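Water bottle seal leaks after descaling

kettle_783
Bottle with the center sleeve, a year old. I soaked the lid gasket in citric acid overnight and now it weeps when tipped.
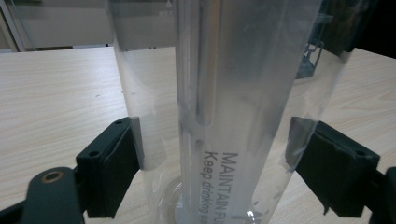

Gasket is silicone, gray, no visible nicks. Torque on the cap feels the same as before. Replacement from Prollance is out of stock until September.

mfarrow
Overnight is too long. Twenty minutes does it. The gasket has swelled.

Idus
Silicone doesn't swell in citric acid. Check for scale left in the groove. A grain of it will hold the lip open.

mfarrow
Mine swelled. Went back to size after a week in a drawer.

Idus
Then yours wasn't silicone.

kettle_783
Groove had grit at the thread start. Cleaned with a toothpick, refitted, still a slow drip.

Idus
Flip the gasket. Bakalis sells a generic if that fails, part 3483.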